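Refilled dish soap bottle comes out watery, then clogs. What am I doing wrong?

Asked in Kitchen & Laundry
Tags: dish soap, refills, concentrate, hard water
3 answers

I started buying dish soap as concentrate from the refill store in Prallgate. It's the Waratia unscented one. You bring it home in a jug and mix it with water yourself in whatever bottle you have. The card at the store says one part concentrate to six parts water, so that's what I did.

The first batch came out like water. It ran through my fingers and half of it went down the drain before it reached the sponge. The second batch I made stronger, one to three, and that was worse. It turned into something like egg white, with strings in it, and after two weeks it stopped coming out at all. I squeezed hard, a plug shot out, and then I got a big puddle of soap on the counter.

Things I have tried:

Shaking it. Makes foam, and the foam takes all evening to go down.
Hot water instead of cold. Seemed better for a day.
Adding table salt, which I read thickens soap. It did, and then it went thin again when I added more. The bottom of the bottle looked cloudy after that.
Washing out the bottle before the third batch.

We have hard water here, if that matters. The kettle gets white scale pretty fast. The bottles are old dish soap and shampoo bottles, all plastic, squeeze type. I would like to keep using the concentrate since it costs me a lot less over the year, but my family is ready to go back to the regular kind.

Is there a right ratio? Does the type of bottle make a difference? And is the cloudy batch safe to use or should I throw it out?

Comment: What size bottles are you mixing in? One to six in a small bottle is hard to measure by eye.

Comment (original poster): The biggest one is 1,000 ml. I was not measuring very exactly, I was going by the lines I drew on with a marker.

Comment: Marker lines on a squeeze bottle are only right if the bottle is straight up and down. Most of them get narrow at the top or have a waist.

Accepted answer, 42 votes

You have three separate problems and they look like one. I'll take them in order.

Mixing. Don't mix in the bottle you use at the sink. Use a pitcher or a big jar with a wide mouth. Put the water in first, then pour the concentrate in slowly and stir with a long spoon. If you do it the other way, the concentrate sits at the bottom as a thick layer and the water stays on top. You squeeze and get one or the other. The strings you describe are concentrate that never mixed all the way. Let the jar stand overnight with a lid on it and stir once more in the morning. It should look the same from top to bottom before you fill anything.

Warm water helps it mix. It does not change how thick it is once it cools down, so the one good day you had was probably just fresh mixing.

Ratio. One to six is fine for washing a sink full of dishes, and too thin if you put soap right on the sponge. I use one to four and measure with a cup. At one to three, a lot of these concentrates go into a gel stage, where they're thicker than both the stronger and the weaker mix. That surprises people. If it's gone to gel, add a little water, stir, and wait. You don't need to start over.

Salt. Leave it out. Salt thickens some soaps up to a point and thins them past that point, and the amount is so small that you can't hit it with a kitchen spoon. Your cloudy layer is likely too much salt. You can still wash dishes with it. I would use it up on pots or on the floor and not try to fix it.

Now the bottle, which makes more difference than I expected when I switched.

The size of the hole decides how thin a soap you can get away with. A hole made for thick shampoo will dump thin soap everywhere. A small one slows it down, so a thin mix feels about right in the hand. The cap I would look for is the kind with one small round hole in a flat top. I would also want grooves around the side, so you can get it off with wet hands when you need to rinse it. 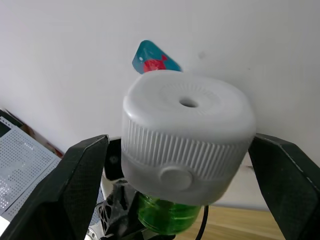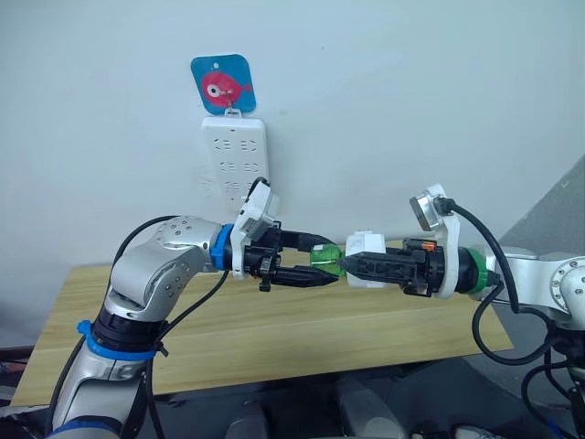

White cap with the small hole and grooved sides on a green bottle (first); the two arms over the table (second).

A bottle you can see through is worth having too. You can tell whether the soap has separated before you squeeze it onto something. With a solid white bottle you find out afterward.

For clogs, the soap dries in the hole between uses. Wipe the top with a damp finger when you're done washing up. Once a month, take the cap off, soak it in a cup of warm water for ten minutes, and push a toothpick through from the inside. Always from the inside – going from the outside just pushes the dry bit back down into the cap and it comes up again the next day. Never squeeze hard on a blocked bottle, for the reason you already found out.

If there's any kind of insert under the cap, check that as well. Some pull out and some don't. Don't force it with a knife. I ruined one that way and it leaked from then on.

Hard water. It matters a little. It can make the mix look hazy and it leaves a white ring around the hole. A soak in white vinegar takes the ring off. Rinse the cap well before it goes back on. If you want to test whether the water is your problem, mix one small jar with store-bought distilled water and one with tap water and leave them next to each other for a week.

Comment (original poster): Did the pitcher method at one to four. No strings so far. I also moved it to a bottle with a smaller hole and that helped right away. Thank you.

Comment: The overnight wait is the part everybody skips. Me too.

Comment: Would this work for hand soap in a foaming pump?

Reply from the answer's author: Foaming pumps want it much thinner. I would start at the one to six from the card and go weaker if the pump is stiff. Don't put the one to four in it.

Second answer, 6 votes

I had the same thing with a different brand, Varadus. What fixed it for me was making less at a time. Once water is added, it doesn't keep like the concentrate does. I was filling every bottle in the house and by the time I got to the last one it smelled off. Now I make what we use in two or three weeks and keep the jug closed in the cabinet under the sink.

Also wash the bottle out completely between batches and let it dry upside down with the cap off. Topping up on top of old soap is a bad idea. And if you reuse a bottle, put a new label on it saying what is in there, especially if you have kids. Don't reuse anything that held bleach or drain cleaner or bug spray, no matter how well you rinsed it.

I disagree about one to four, that's still stronger than you need. One to five is plenty unless you cook with a lot of grease.

Comment: Agree on the labels. We had shampoo and dish soap in the same kind of bottle for most of August and washed a casserole dish with the wrong one.

Third answer, 0 votes

Just buy regular soap. I tried the refill thing at Maeng when they had it and the mess wasn't worth it. You can get a big bottle on sale and it lasts us months.

Comment: They asked how to mix it.

Comment: Fair, but check the price per ounce before you decide. At my store the regular kind on sale comes out close to the concentrate.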